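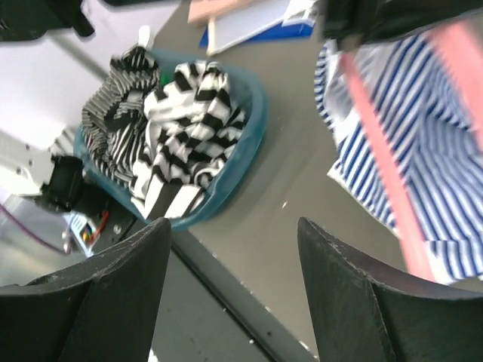 Stemstead Striped Laundry set, README

Last touched 6/21/19. Sorry for the state of this, will clean up when there's time.

What it is

Pictures of clothes and cloths in and next to baskets, on tables. Striped stuff only. Folded, half folded, bunched, dropped in any old way. Made for people working on telling one garment from another when they're all in a heap, and for sorting in general.

Why stripes: plain shirts in a pile are hard enough, but with stripes the folds bend the pattern and you get a lot of edges that aren't really edges. Two black-and-white things in one teal-blue basket is about the worst case we have. Narrow stripes on one, wide bands on the other. Where the wide one is crumpled the bands go to blocks and you lose track of which way the cloth runs. The first pass of labels got this kind of heap wrong a lot, so check yours.

What's in the folder

stemstead/
 baskets/ - garments in a basket, the main part
 loose/ - cloths out on the tabletop, no basket in view
 mixed/ - a basket plus something lying beside it
 labels/ - one text file per picture, same name
 notes.txt - running list of known bad labels

180 pictures in mixed/, more than 2,000 altogether. The split into train and test is by basket load, not by picture, so the same heap never shows up on both sides. Please keep it that way if you re-split.

Labels

Each line in a label file is one item: item number, kind, pattern, color, state.

kind: garment, cloth, basket, other
pattern: plain, stripe-narrow, stripe-wide, check
color: up to two words, darkest first (black white, blue white)
state: folded, bunched, hanging, flat, unsure

"garment" means you can tell it's clothing but not which sort. We gave up on shirt / pants / pajamas after the first week, there was too much arguing over sleeves. If a thing might be a sleeve or might be a leg, it's just part of a garment.

"cloth" is for anything loose and flat-ish where nothing says it's clothing. The big blue-and-white striped one is always cloth. Hanging or bunched is up to the labeler, and if you can't tell whether it hangs or lies there, put unsure. Unsure is fine! Use it.

Small bits of color poking out between garments get their own line as "other" if they're a clearly different color, like a patch of bright green between two black-and-white pieces. Don't guess what it belongs to. Same for white tips sticking up at the back.

Baskets get one line each, pattern plain. Only the part of the wall you can see counts for the outline, don't draw it through the clothes.

Tabletop is background. It's gray and matte in the basket pictures and never gets a line.

Known problems

- narrow vs wide gets mixed up when a garment is folded tight. Rule is go by the widest band you can see.
- narrow stripes that are black and pale gray-white are written "black white". Some older files say "black gray". Same thing.
- deep shadow in a fold got labeled as a seperate black item in 5 files, listed in notes.txt
- one cloth running out of view at the side was sometimes given two lines. Should be one.
- no smell or wear info, clean and worn clothes are not told apart anywhere
- hardly any checks, pretty much no florals. Don't expect it to carry over to a normal family's wash.

Related

Flunstead is the older plain-color set, same label layout minus the pattern column. You can load both with the same script if you fill that column with "plain". Magsi is the little viewer we use for fixing labels, point it at the top folder and it finds the rest. Press S to save, it does NOT save by itself.

Still to do

- redo loose/ with the new state words
- second labeler on all the black-and-white baskets
- get socks in there somehow
- merge the fixes from the Fandura branch, has been sitting since early June
- write a proper version of this file

Using it

Fine for research and teaching. If you put out results, say which split and whether you dropped the unsure lines, the numbers aren't comparable otherwise. Found a bad label? Add it to notes.txt with the file name and the item numer and send the change over. Don't fix the label file directly, we need to keep track of what moved.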